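Sestton shop says steam can replace the iron. Customers are not so sure

2012-09-07

SESTTON - A clothing care shop on the east side of town has stopped offering pressed shirts and will finish everything with handheld steamers from now on, a change its owner says is kinder to fabric and faster for customers. Whether it is either of those things depends a good deal on who you ask, and on what kind of shirt you hand over the counter.

Griltance, which takes in shirts, blouses and light dresses, put its two ironing boards in the back hall in July. In their place the shop uses plain tables with a cloth thrown over them. Garments are spread flat, steamed on one side, turned and steamed again. Owner Sun-ja Ryu said the work used to mean a queue for the irons every morning and now does not.

"An iron pushes the cloth flat. Steam lets it go back to where it wants to be," Ryu said. "People bring me shirts that are shiny on the seams from years of pressing. You can't undo that."

The shine is real enough, and anyone who has run a hot iron over dark fabric has seen it. The rest of the argument is harder to pin down. Ryu says a steamed shirt lasts longer, but the shop has no figures on that and did not offer any. Asked how she knew, she said she had been handling clothes long enough to tell.

The price has changed too. A pressed shirt at Griltance used to be part of the wash. Steaming is now billed as its own item at $2 a garment, and a card on the counter calls it "fabric-safe finishing." The card also promises that garments will come back "100 percent wrinkle free," a line that may come as news to anyone who has tried to steam a shirt collar.

Collars, cuffs and button plackets are where steam has always struggled. Those parts are usually stiffened, and they take a crease only when something hot and heavy is pressed on them. Ryu conceded the point when it was put to her and said customers who want a sharp collar "are probably office people" who can go elsewhere. For soft tops with no collar, she said, there is no contest.

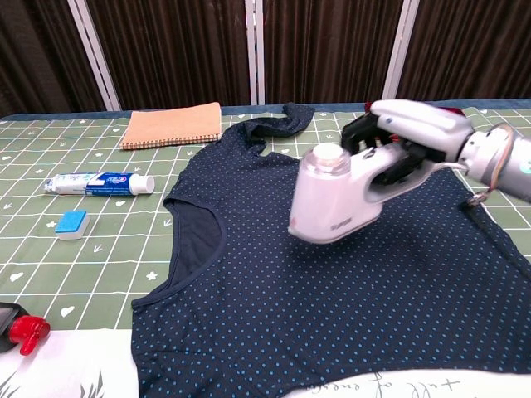 Flat steaming is itself a matter of some dispute. Most of the small steamers sold for home use come with directions that show the garment on a hanger, where its own weight helps pull the wrinkles out. Laid on a table, the cloth has nothing pulling on it, and the moisture goes down into whatever is underneath. Hold the head too long in one place and you get a damp patch. Tip some models too far and they spit.

Ryu said her tables are covered for that reason and that the trick is to keep moving. She also said rounded necklines and gathered fabric come out better flat, where they can be smoothed by hand between passes. That much is believable. It is also slower, and the shop's claim to be faster than before rests mostly on no one having to wait for a board.

Qistina Ngui, who sews alterations two doors down on Lumbantobing Street and sends some of her finished work to Griltance, is among the doubters. She still irons every hem herself before it leaves her shop.

"I like steam for a blouse. I use it for a blouse," Ngui said. "But I sent over a dark cotton one with a lining and the outside was lovely and the lining was all bunched. So I had to do it again. I paid for that."

She said the lining is the part that gets skipped because it doesn't show. Her advice to customers is to turn a lined garment inside out and look before leaving the counter - and to ask for it to be done over if it isn't right. Ryu said the shop will redo any piece free on the same day.

The shop surveyed its customers after the first weeks of the change. Of the 51 who filled in a slip, 17 said they wanted the irons back. Griltance describes this as strong support, and a poster in the window says customers "love the switch." The slips did not ask whether anyone loved it. They asked whether customers wished to see pressing return, yes or no, and people who had already taken their shirts someplace else were not there to answer.

Muvis, the larger cleaner near the bus depot, still presses shirts and has no plans to stop. A clerk there said business had been a little better since July but could not say how much of that came from Griltance. The clerk added that Muvis also steams, on request, and does not charge extra for it.

None of this means the new way is a bad one. Several customers leaving the shop this week seemed content. One had a summer dress over her arm that looked fine, with a faint line across the back where it had been folded. She said she hadn't noticed it and didn't mind. Another said he only came because it was on his way home, and that he had not known there had been a change until he saw the new charge on his ticket.

Ryu said she may bring back one board for the winter, when heavier cottons come in, but would not commit to it. The wording on the counter card is also under review. She said "wrinkle free" was the printer's suggestion and that she would have been happy with "smooth."

The boards are still in the back hall. Ngui has asked what she wants for them.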